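Data quality checklist for country balance sheet reports, with reviewer comments
Reviewed Jul 10, 2025. Desk copy, Dutier.

Use before any country note goes out. Mark each line Pass, Fail or Open. A comment is required for everything except Pass, and a Pass with no source attached will be read as Open.

1. Reserve figures match the central bank release
Pass. Matched to the last published table. The draft calls the level "comfortable" and gives no yardstick. Comfortable against what? Short-term debt coverage should be stated or the word should go.

2. Public debt covers the whole public sector
Fail. State firms are left out and the footnote says they are "not material." The Vukton annex lists 29 of them and has balance sheets for 7. I don't see how anyone can call the rest immaterial without having looked.

3. Currency split of bank loans
Open. The share of foreign currency loans to borrowers with local currency income is given as 27 percent. The number comes from a survey the banks filled out themselves. Ask for the loan-level file.
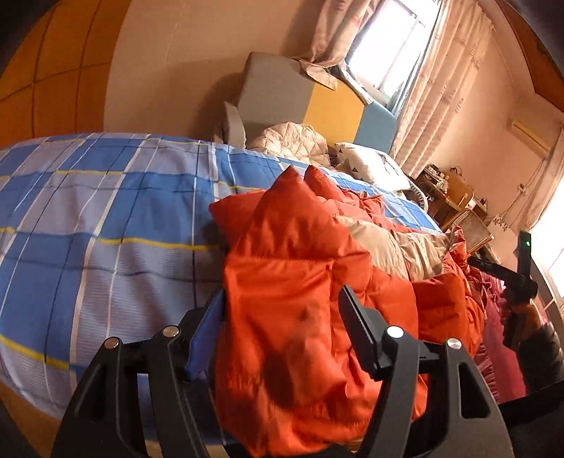 4. Exchange rate assessment
Fail. Three methods were run and only the friendliest one made it into the text. Put all three in a table. The Homberg model has the currency close to fair value in every year on record, including the year of the devaluation, so I would not lean on it.

5. Growth forecast
Open. Investment is expected to pick up in the second year of the program. The same sentence was in the November draft, word for word, with the years moved forward. Show past forecasts next to outcomes.

6. Maturity profile
Pass, with a reservation. Payments add up to the total. Debt due within 91 days is folded into the one-year bucket, and that hides the bunching. Break it out.

7. Stress test
Fail. The shocks are applied one at a time. A falling currency and rising interest rates tend to show up together, and the Borbély template has a combined case already built in. Run it, and report the result even if it spoils the chart.

8. Data sources and dates
Open. Two tables have no cut-off date. "Staff estimates" appears under nearly every chart and tells the reader nothing about who estimated what.

Overall result: not cleared. Items 2, 4 and 7 must be fixed before the note is sent back. Open items may be answered in writing, with files attached. A phone call does not close an item.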